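Re: [clearance-records] Weldu road, recording buffer widths
From: Tsion Yilma
Date: 8/4/21

On the Weldu file, Obsa Lemma wrote:

> The withdrawal line on the old army sketch runs east of the
> Drisov road, and our survey polygons stop at the ditch. Do we
> extend them to the sketch line, or leave the strip marked as
> unsurveyed? The district wants one map before people move back
> in November.
> Obsa

Leave it as unsurveyed. The sketch has no grid and no north arrow, and the only fixed point on it is the culvert. Ginette Dufour tried fitting it to the satellite base and got a 400 m offset at the north end. An offset that size puts the trench line on the wrong side of the school.

What we can do is add the strip as its own polygon, status "no data", with the sketch attached as a source. The import tool takes it if the hazard type field is left blank. Do not enter zero there. The old Voltus export reads zero as "cleared", and we spent most of last November fixing that.
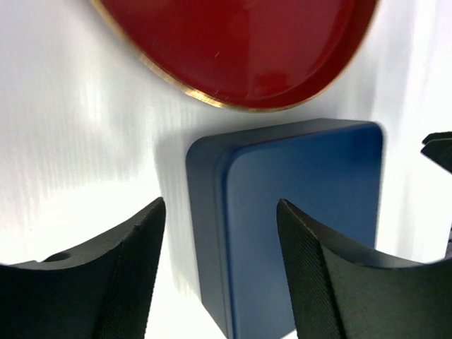

Which buffer should go around a single reported mine with no survey?

Use 100 m until a team has been on the ground, then replace it with the measured edge. The 500 m figure in the older Pratcombe notes was for ammunition stores and should not be copied over to mines.

Record 101 is the one to check first. It has two dates of last fighting, and the later one comes from a phone report that was never signed off. I have kept both and flagged the later one.
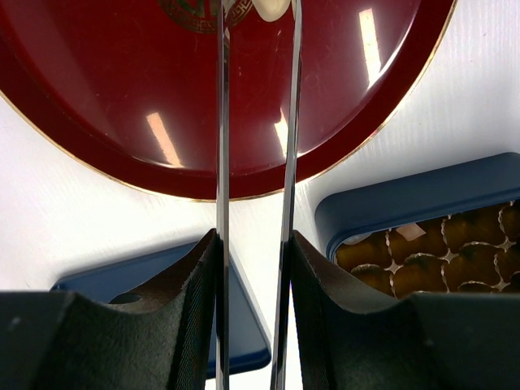 Dark-red tray with a gold line along the rim

On the single map: the district can have one sheet, but the "no data" strip has to print in a different hatch from the confirmed areas. On the last draft the two came out the same in gray — fine on screen, useless on a photocopy. Gerasimos Zervas has the style file.
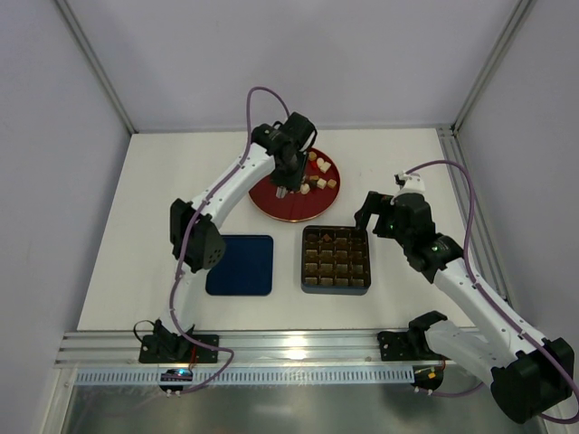
The legend also needs the word "unsurveyed" spelled out in both languages. The code we use in the database means nothing to a farmer reading the sheet at the village office. Send me the revised polygons and I will rerun the overlap check against the road segments.

Tsion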